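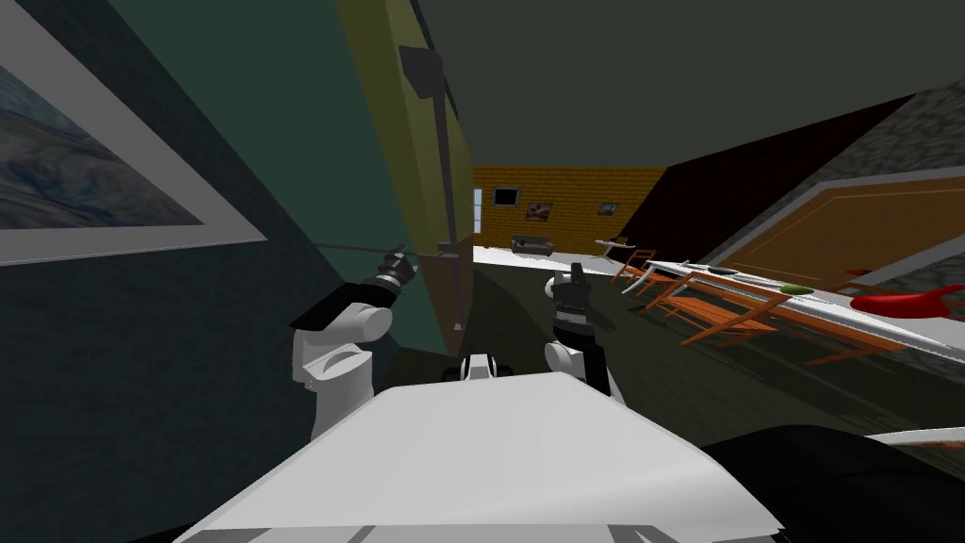

SECTION 4: HANGING YOUR POLTWOOD WALL SHELF

Print this page | E-mail this page

By now you should have the shelf board sanded, oiled, and resting somewhere flat (if you skipped ahead, go back to Section 3 and come join us when the oil has had its night to cure). Hanging is the part people worry over, and it really does go smoothly if you give yourself an unhurried afternoon and keep the pencil handy.

You will need the two Hekora brackets, the bag of long screws, a stud finder, a level, a drill, and a tape measure. A second pair of hands is lovely to have for step 5.

1. Decide on your height. We like a shelf 50 inches from the floor in a hallway, a little higher over a desk. Hold the board up, step back, have a cup of coffee, and look again before you commit.

2. Find the studs. Run the stud finder slowly along the wall, then come back the other way, and mark both edges of each stud with a light pencil line. The screw goes midway between the two lines.

3. Mark the first bracket. Hold it against the wall, check it with the level, and poke your pencil through both holes.

4. Drill the pilot holes and drive the screws until the bracket sits snug. Stop there - a bracket cranked down too hard will dent the drywall, and then you'll be looking at that dent for years.

CAUTION: Never drill directly above or below an outlet or light switch. Wires usually run straight up and down from them.

5. Mark and mount the second bracket. Lay the level across from the first one while your helper holds the other end. If your studs don't fall where you'd like, the brackets can sit anywhere from 14 to 19 inches apart under the standard board.

6. Set the board on the brackets, slide it until the overhang looks right to you on both sides, and fasten it from underneath with the short screws.

NOTE: The short screws are the brass-colored ones. Please don't swap in the long ones here, or they'll come right up through your nice oiled top.

7. Load it gradually. Start with a few books, leave them overnight, and check the brackets in the morning before you bring out the heavy pottery.

NOTE: For plaster walls, see Section 6. The Ekwueme anchor kit is sold separately and comes with its own leaflet.

READER COMMENTS (3)

shelfhappy: Did two of these in December. Step 5 with a helper is good advice, I did the first one alone and had to redo it.

mapleandpine: Would love a chart for the 12 inch deep board. Same brackets?

Prundthorpe Workshop: Same brackets, mapleandpine! Just turn them so the long arm goes under the board.

RELATED PAGES

Section 3: Sanding and Oiling the Board
Section 6: Plaster and Brick Walls
Touching Up Scratches
Ordering Spare Hekora Brackets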